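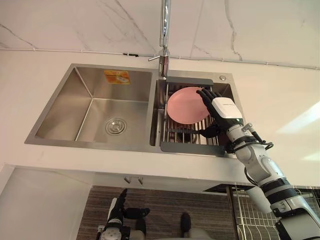 Celebrity net worth pages should come down, or at least stop pretending to know what they say they know.

I spent a Sunday afternoon reading up on the children of famous musicians. Most of them are grown now and have ordinary jobs. One runs a frame shop in Tremden. Another teaches drawing to kids in Cesden and has 586 followers, most of whom seem to be parents of her students. Neither has given an interview. Both have a page that lists their height, their parents' divorce, the street they grew up on and a figure for their fortune.

The figure for the frame shop owner was $2 million. A second site had it at $700,000. Neither gave a source. I read both pages twice looking for one, and all I found was the word "reportedly" four times.

People who defend these pages say that it comes with the name. The parents took the money and the magazine covers, so the family is public. I can accept that for the parents. They signed the contracts. A daughter who was six when her father went on tour signed nothing, and at thirty she still can't apply for a lease without the landlord looking her up and deciding she must be good for it.

The other defense is that it's harmless. Maybe it is for the reader, who forgets it by dinner. I don't think it is for someone whose cousins and coworkers have all seen the same made-up number.

I write about entertainment for a living, and I've done my share of this. Years ago I was paid by the piece at a site called Conneely, and I wrote 2000 words a day on people I had never spoken to. My editor wanted a net worth in every one. If I couldn't find it, I was told to take the number from Arent, a rival site. I later learned that Arent's writers were taking theirs from us.

A fair rule would be simple enough. If a person has never sought attention, leave them as a name in the parent's biography – one line, no address, no salary. If they act or sing or run for office, write about that work. And if there's no source for a number, leave the number out. The page will be shorter, and some of them won't need to exist.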